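September 9, 2018

Glue line trials, continued. Bench 2.

Took the clamps off the second set of lap joints this morning. All cut from the same ash board as the February set, so the two should be comparable, though the board has been standing in the rack all summer and will have moved a little. Moisture readings are in the grey folder. I did not plane the faces again before gluing, which in hindsight was a mistake, see below.

Glues under test are the Skaltska hide glue (pearls, soaked overnight, double boiler), the Kavisik liquid version from the bottle, and the ordinary white PVA we buy in the big tub. Same spread, same clamps, same overlap. Open time was kept short on the hide glue. The room was cool when I started and I warmed the parts on the radiator first, turning them so both faces got some heat.

Failure loads are read off the dial of the lever rig, in newtons. The rig has not been calibrated against anything better than the workshop scales, so treat these as good for ranking and nothing else.

Hide glue, best joint: 3,275. Broke in the wood, long splinters, glue line intact along most of its length.
Hide glue, worst joint: 1,000. Broke clean in the glue line. Surface shiny on both halves. I think it had gelled before the clamp was tight.
Liquid glue: all failed in the glue line, none with any wood attached. Bottle has no date on it that I can find. Do a spot test on glass before using it again, and if it stays tacky overnight throw it out.
PVA: all failed in the wood or partly in the wood. Nothing to report.

The spread on the hide glue is too wide to be useful. Two causes that I can separate without much work:

Old surface. The faces had been planed in February and left. Ash picks up a film of dust and hand grease on the rack. A wipe with meths might be enough, but a fresh pass with the plane is quicker and leaves no doubt.

Temperature of the glue. The pot thermometer reads the water jacket, and the inner pot lags behind it. Stirred and checked with the probe, the glue was cooler than I had assumed for the first joints of the batch. From now on the probe goes in the glue itself and nothing is spread until it has settled.

Plan for the next batch: plane, warm, glue and clamp one joint at a time, with the time from spread to full clamp pressure written on the offcut in pencil. Half the parts toothed with the coarse blade, half left smooth. The old books insist on toothing, but most of what I have read since says it makes no difference on a well-fitted joint. I would like our own numbers on it before the Escobedo chair goes back together, as the rear leg tenons are loose and have been scraped at least once by a previous repairer.

Abrasives. The 600 grit sheets from Zeston load up very fast on dried hide glue. Warm water and a stiff brush gets squeeze-out off sooner and does not round the edges. Keep the sheets for the shellac work. The coarser grades from the same pack are fine on bare wood.

Clamps. The small bar clamp with the bent screw still creeps. I marked it with red tape before the trial and then used it anyway on one of the liquid glue joints, so that reading should be ignored. It makes no difference to the conclusion on that glue.

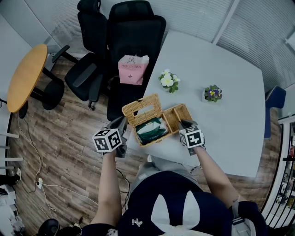

Pot care, as the inner pot was left with glue in it again. Empty it while warm, rinse, leave it upside down on the rack. Glue that has been reheated more than a couple of times loses strength and should not go on anything that carries load. It is still good enough for sizing end grain, so pour it into the jar with the blue lid and label it. If it smells, bin it.

Soaking ratio used today was by weight, pearls to cold water, as on the card taped inside the cupboard door. The card is right. The sheet pinned over the sink is for a different gram strength and gives a mix that is too thin. I have taken the sheet down.

Still to do:
Cut the new lap blanks, grain direction marked on every piece.
Grease the pivot on the lever rig. It squeaks under load and I suspect it is sticking near the top of the travel.
Weigh the test masses again and write the values on them in paint.
Find the other toothing blade. Last seen in the drawer with the scrapers.
Reorder pearls. Enough left in the tin for one more batch if nothing is spilt.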